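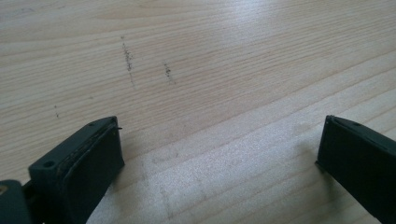

Fig. 1. Hand-held gripper, fingers open over the bench. Note the dark marks on the wood.

Unit 20: Finger check, Govlow gripper
Notes: Maximiliano Saavedra

Open the fingers fully before you start. Look along the seam where each pad meets the finger - a worn edge means the pad goes on the watch list. Check the screw holes for dirt. Wipe the bench, then the pads, with a dry cloth. Log the result on sheet 405. New pads are in drawer 32.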